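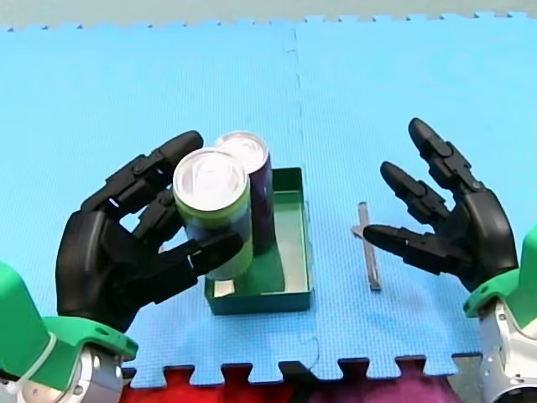

Progress report on the deposit and return points, second period

Prepared for Fodau by Joaquín Vergara

1. What we did since the last report

In this period the work moved from the office to the shops. We signed the agreements with the shopkeepers in Trurnavell in February, and the first return point opened in the same month. The one in Cáceres opened in April, later than in our plan. The owner of the first premises changed his mind about the rent and we had to look for another place. The new place is smaller but it is on the street level and has its own door, so people with a pram or a shopping trolley can enter without help.

Both points are now open in the mornings, and the one in Trurnavell also from five to eight in the evening. The evening hours were not in the original proposal. We added them after the shopkeepers told us that many families come only after work.

2. Returns

In April the 2 points together received 1393 cans and bottles. In May they received 1497. We consider this a modest increase, and we would not like to draw a strong conclusion from it, as May had also the local fair and more drinks are sold in that week. Glass is still a small part. People tell us that it is heavy to carry, and in Cáceres the street is steep.

The quality of what is returned has improved. In the first weeks we received many cans which were crushed, and the scale shop could not read the codes on them. We printed a simple notice asking people to bring them whole and with the label still on, and we put it also on the back of the receipts. The number of rejected items is lower now, although we did not record the rejections properly before April and so I cannot give a fair comparison.

3. Work with schools

We visited four schools and gave one talk in each. The teachers asked for shorter material, so the booklet was reduced from twelve pages to five. One school has asked if the pupils may keep the deposit money for their end of year trip. We said yes, and the director will send us a letter so that everything is clear for the accounts.

The school visits planned for Drandel did not take place. The road works there continued the whole spring and the bus was not regular. We propose to move these visits to October.

4. Difficulties

The main difficulty is collection. The transport company comes once a week, and in warm weather this is not enough. The storage room in Trurnavell smells and there are wasps near the door. The neighbours complained two times, in a polite way. We bought closed containers and we rinse the floor every evening, which helps a little. A second collection in the week would solve the problem from June until September, and I have asked the company for a price.

The other difficulty is small change. The deposits are paid in coins and the bank now charges for the rolls. Some shopkeepers prefer to give a voucher, but the agreement with you says cash. Please tell us if a voucher is acceptable when the customer agrees to it.

5. Money

The spending is within the budget, except for printing, where we spent more than planned because of the notices. We ask to move a part of the travel line, which was not used for Drandel, to printing and to the closed containers. The detailed table and the copies of the invoices are sent separately.

6. Next period

A third return point, in Drandel, if the municipality gives the permit before September.
A short survey with 18 households, to understand why they do not bring glass.
Second weekly collection in summer, depending on the price.
New training for the shop assistants, as three of them have changed since February.

I will be away during the first half of August. In this time, please write to the general address of the project and my colleagues will answer.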